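Chapter 7
Chores: Are We There Yet?

Learning goals

By the end of this chapter you should be able to
explain why a task that bores a person can defeat a machine
tell the difference between a demonstration and a dependable skill
read a success rate and ask sensible questions about it
plan a small chore trial of your own

7.1 The dishwasher problem

Ask a room full of first-year students what they want from a robot and you will hear the same wish over and over: somebody to unload the dishwasher. It's a wonderful question to open a course with, and I have opened mine with it every March since I began teaching. Machines have been welding car bodies for decades. They can beat any of us at chess. So where is the one that puts the cups away?

The short answer is that a welding robot meets the same door panel in the same spot all day long, and your kitchen is never the same twice. A mug is left on its side, a spoon has slipped under a plate, someone has moved the bench stool. You deal with all of it while humming along to the radio. Each of those little adjustments is a real problem in sensing, planning and control, and they're some of the most enjoyable problems in engineering!

7.2 What counts as doing it?

Suppose the (very good) team at the Ninimar workshop tells you their arm can sort laundry by colour. Before you get excited, and you should be ready to get excited, ask how many times they tried. In the exercise set for this chapter, Margaux Sabatier's group runs a towel-folding trial 300 times and gets 151 acceptable folds. Is that a triumph or a flop? For towels in a research lab it may be a lovely result. For a motel laundry it means nearly every second towel goes back to a person.

Speed matters too. A fold that takes 60 seconds is fine overnight in an empty house and hopeless on a shop floor with a truck waiting. Keep both numbers in view, success and time, whenever you compare systems.

7.3 Picking things up

Grasping is where most chores begin, so we'll spend a good part of the chapter on it. The hand has to arrive in the right place, close with enough force to hold and not enough to crush, and then keep its grip as the load shifts. 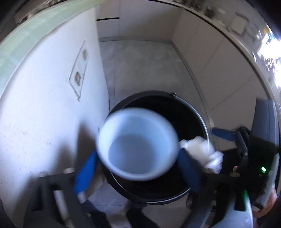
Two-fingered grippers do a surprising share of household work, and they are a good place to start because the geometry is easy to sketch. You need two contact regions facing each other and enough friction at both. Soft padding helps a great deal, spreading the force over a larger patch of the object. Look at where the blue fingers hold the small white bowl, one on either side, over the bucket. A round shape like that is kind to us in one way, as it can be approached from many directions, and unkind in another, as a slightly off-centre squeeze can make it roll or tip. We'll work out how far off centre you can afford to be in Section 7.5.

Try this before you read on

Take a light bowl and pick it up using only two fingertips, one from each hand. Now do it with your eyes closed. Write down everything you felt that told you the bowl was secure, and keep the list handy for Section 7.4, where we start on touch sensing.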